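Print this page | E-mail this page

# Lucero Summit Statements

A collection of joint statements, press notes and closing remarks from regional summits and state visits, cleaned up and lined up so you can read them side by side. If you've ever tried to work out when a phrase like "shared waters" first crept into a communiqué, this is for you! I started it as a folder of saved pages and it grew into something I really love working on.

Last updated: 26/01/2025

## What's in it

There are 300 statements in the main set, each as one plain text file, plus a table called `statements.csv` that ties them together. Each row has:

- `id`: short code, never reused
- `title`: as printed by the issuing office
- `kind`: joint, host, guest or chair
- `lang`: language of the text we hold
- `source_note`: where the copy came from and what shape it was in
- `themes`: one or more tags from the theme list

The theme list has 12 tags (trade, fisheries, border crossings, debt, river water and so on). I kept it short on purpose. An earlier list had 60, and two people tagging the same text almost never agreed.

A chair's statement is a different animal from a joint statement, so please don't lump them together. The chair speaks alone, usually when the members couldn't settle on shared wording, and those are some of the best reads in the whole set.

## How the texts were cleaned

Page headers, menus and repeated footers are gone. Spelling is left exactly as issued, even when the same minister's title is spelled two ways in one paragraph. Numbered paragraphs keep their numbers, including the gaps where a paragraph was pulled before release (there are more of these than you'd think, and they're fun to hunt for).

Scanned copies went through the Wadero text reader and were then corrected by hand. Faint stamps and handwritten notes in the margins are marked `[unread]`.
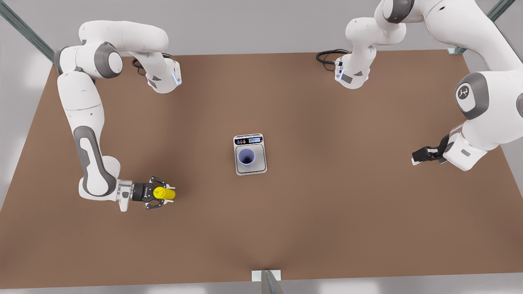

## Getting started

1. Download the archive from the Virncombe mirror and unpack it.
2. Open `statements.csv` in any spreadsheet program.
3. Filter by `kind` first, then by `themes`.
4. Match the `id` to a file in `texts/`.

For a quick win, filter on `chair` and `river water` and read the results from oldest to newest. You can watch the language on dam notices go from "encouraged" to "expected" and then back again.

## Known gaps

- Bilateral meetings held on the sidelines of a summit are covered poorly. Many of them only ever got a photo caption.
- Texts under about 1000 characters were left out of the main set and live in `short/`.
- The Rutisville talks are missing their second annex. If you have a copy, please write!
- Translations are marked in `source_note`, but I can't always tell who made them.
- Theme tags on debt are uneven in the older files. A fresh pass is planned for April.

## Using and citing

Use it for teaching, reporting or research, and change what you like. Please name the collection as "Lucero Summit Statements" and give the update date, as tags do shift between releases. The statements themselves belong to the offices that issued them.

Corrections are very welcome, tiny ones too. Send the `id`, the line as it stands and the line as it should be.

Contact | © Lucero Summit Statements | Back to top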